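The Predell Duties Deserve a Slower Clock

The proposed schedule of import duties on light fixtures, wiring and small electrical parts has been presented as a modest measure. Taken line by line, it is modest. Most of the rates are low, and the list of covered goods runs to only 19 categories. The difficulty lies in the timetable, which asks importers in the Predell district to absorb the full change within a single quarter.

Supporters of the schedule make a fair point. Domestic manufacturers have argued for years that they compete against goods sold below cost, and their complaints have often been left unanswered. A government that hears such complaints and does nothing invites the closure of plants that will not reopen. The case for some form of relief is sound, and this column does not dispute it.

What should be disputed is the assumption that buyers can change suppliers as quickly as a rate can be changed on paper. Esum, the largest distributor in the district, places its orders two seasons ahead. Its smaller rival, Cao, serves contractors who quote a price in spring and finish the work in August. Neither firm can return to a signed contract and ask for more money.
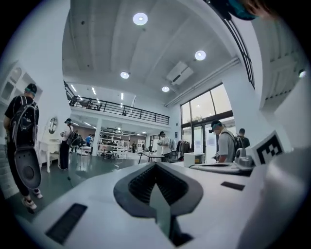

Contractors will feel the schedule first, well before any shopper sees a higher price on a shelf. Their margins on interior work are thin, and the goods on the list are the ones they buy in volume. Round recessed ceiling lights of the kind glowing over a large white room are a good case: a single fixture costs little, yet a builder fitting out a row of offices may need 300 of them, and a school project can call for 3000. A small duty on each unit becomes a serious sum on an order of that size.

The published impact statement gives this matter one paragraph. It treats the cost as temporary and assumes that domestic supply will expand to meet demand. Flultness, the only producer in the region with a plant suited to the work, has said that new capacity would take more than a year to bring into service. During that time, contractors would pay the duty and still buy from abroad. The treasury would gain revenue, and the manufacturer would gain very little.

A phased approach would serve all parties better. The rates could begin at one quarter of their final level and rise as new capacity opens. Contracts signed before the announcement should be exempt, and orders below 1000 units should pass under a simplified declaration. These changes would leave the final rates exactly where the authors of the schedule want them.

The comment period remains open until the end of the month. Firms that expect to be affected should submit their order calendars along with their objections, and the trade office should publish what it receives before the first rate takes effect.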